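Burkano Extends Torum Dish Rack Line With Open Wire Model

07/06/2023 – Burkano today announced the addition of a white wire dish rack to its Torum range of kitchen drainage products. The new model, Torum 343, is available to retail buyers and kitchen fitters in June.

The rack is formed from coated steel wire and is intended for round plates stored upright on edge. Wire spacing has been set to accept dinner and side plates in the same row. The rack has no fixed tray and stands directly on the counter – a separate drip mat is sold under the same product code. Four non-slip feet are supplied and may be replaced without tools.

Development was carried out with Farías, which supplies the wire stock, and Vimard, which applies the coating.

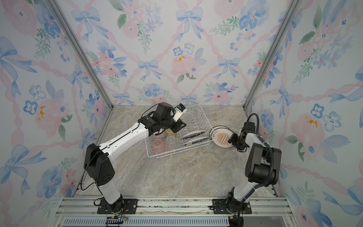
Torum 343 ships flat in a recyclable carton. Assembly consists of seating the two end frames in the base and closing the clips. The rack should be washed by hand with mild detergent, and abrasive pads should not be used on the coated wire.

Data sheets, spare feet and drip mats can be ordered through the Burkano trade desk. Existing Torum accessories remain in production.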